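Can Machines Do the Chores Yet? Opening Doors as a Test Case
Final project report, Introduction to Automation
Lerato Makhubela, Demetrio Segura, Oriana Yáñez
Adviser: Reginald Delacroix
Submitted 10th September

1. Why we picked doors

Our first proposal was to compare robots on a full list of household and shop-floor chores: folding towels, loading a dishwasher, wiping counters, restocking a shelf and taking out the trash. Mr. Delacroix told us the list was too long for one term and asked us which step all of those chores had in common. We went through the list again and saw that most of them involve getting through a door or opening one on a cabinet or appliance. A robot that can fold a towel but can't get into the room where the towels are kept still needs a person nearby.

So the project became smaller. We asked how well a simulated robot can open ordinary interior doors, and what the results say about chores in general. We did not build a physical robot. All our results come from simulation, and we try to say clearly where that limits what we can claim.

2. Background

People open doors without thinking about it. For a machine, the job breaks into steps that each have to work. It has to find the door, find the handle, decide what type of handle it is, reach it, turn or press it, keep hold while the latch clears, and then move its own base while the door swings. The last step caused us more trouble than the rest put together. The arm and the base have to move at the same time, and the path of the handle is an arc whose radius the robot doesn't know until it starts pulling.

Factories mostly get around this. During our visit to the Bratbridge packing plant, Karabo Mathebula, the floor supervisor, showed us how the carts there move between halls. The doors on the cart routes open by themselves when a cart sends a signal. No cart touches a handle. She told us that changing the doors was cheaper than any arm they were offered, and that the carts stop at the one old storeroom door that was never changed. Somebody walks over and opens it.

A house is different. A family is not going to replace every door so a machine can carry laundry, and the doors in a house don't all match. Oriana made a list of the doors in her own home and found round knobs, levers, a sliding door and a pantry door that only opens if you lift it a little first.

3. Setup

We used a simulator package called Edeck, which the school already had a license for. The robot model was the Roltex mobile arm, one arm with a two-finger gripper on a wheeled base. Room models came from the Msimang interiors library. Demetrio wrote the control script and Lerato set up the rooms and the logging. Oriana ran the trials and did the sorting afterward.

We used three types of door:
Single door with a round knob
Single door with a lever handle
Double doors with a lever handle on each leaf

Every trial began with the doors closed. The starting position of the base and its angle to the door were changed at random within limits. A trial counted as a success if the door was open far enough for the base to pass and the robot had not hit the wall or the frame. There was a time limit, and running out of time counted as a failure. For the double doors, opening either leaf was enough as long as the base could fit.

The handle finder was a small image model. We trained it on 2,000 labeled pictures rendered from the same library, using rooms that were kept out of the trials. We also gave it a set of 403 pictures to check it before we started. 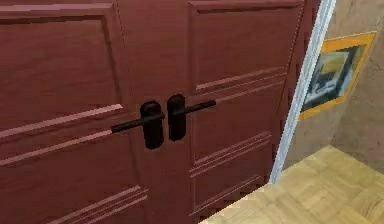 Figure 1. Closed double doors in one of the simulated rooms, with black lever handles on both sides of the center seam.

The double doors were Lerato's idea. We had expected them to be easy for the handle finder, as the black levers stand out well against the reddish-brown leaves. Finding them was easy. Choosing between them was a problem we had not planned for. The two levers sit close together at the seam and point away from each other, so a small error in position puts the gripper near the wrong backplate, and a command meant for one lever gets sent to the other.

4. Results

We ran 800 trials on the final version of the script. We don't count the earlier runs, which we used for finding bugs.

Lever handles on single doors gave the best results. The robot could press down on the lever without a tight grip, and small errors in where it touched did not matter much. When it failed, it was usually because the base had started too close and had no room to back up.

Round knobs were clearly worse. The gripper has to close on the knob from the front and twist, and in many trials the fingers slipped partway. The script would try again, slip again and run out of time. Demetrio raised the grip force, which helped some, but then the simulated knob sometimes jittered in a way that no real knob would. We left the force at the lower setting.

Double doors were in between, but the failures were of a different kind. The script sometimes changed its mind about which leaf it was opening. The handle finder gave both levers nearly the same score, and from one moment to the next the higher score moved from left to right. The gripper would start toward one lever, stop, and start toward the other. We fixed this by making the script pick a lever once and keep that choice until it either succeeded or gave up. It was a very small change to the code and it made the largest difference of anything we tried.

The fix left one other failure. In our double-door model, one leaf is held until the other has been opened. If the script picked the held leaf first, it pressed the lever correctly and pulled, and nothing moved. A person who feels that tries the other side. Our script had no such rule, so it kept pulling. We did not have time to add one and test it properly.

In the logs we marked 2,282 separate contacts between the gripper and a door or handle. Oriana sorted these by hand into useful, harmless and bad. Bad meant a contact that would probably scratch or dent something in a real house, such as dragging a fingertip across a panel. Some of the successful trials had bad contacts in them. Our pass rule doesn't count that against the robot, and we think a homeowner would.

5. What the simulation leaves out

The simulated doors all swing smoothly. There is no swelling in humid weather, no loose screw in a handle, no rug caught under the bottom edge, no dog lying on the other side. Friction in Edeck is a number we typed in. We also had even lighting in all of the rooms, and we did not test glare or darkness.

The rooms are plain as well. A wall, a parquet floor and a picture near the door frame are not much for an image model to get confused by. A real hallway has coats on hooks and shoes on the floor.

6. Can machines do the chores yet?

Based on what we did, our answer for door opening is partly. A scripted arm can open a lever-handle door in a simple simulated room from a sensible starting position. It has trouble with knobs, and it has trouble when there are two right answers or when the first try gives no result. Chores are full of both situations – two cabinet doors side by side, a drawer that sticks.

For the shop floor, the Bratbridge approach of changing the building still looks more practical than changing the robot. For the home, we would not yet leave a machine like ours alone with a door.

7. If we had another term

Add a rule for trying the other leaf when the first one doesn't move.
Test with clutter on the floor and uneven light.
Count bad contacts in the score.
Ask Ms. Mathebula if we can measure the old storeroom door and build a model of it.

The control script and the trial logs are in the class folder. The settings file for the knob trials has two versions in it – the one marked "low grip" is the one used for this report.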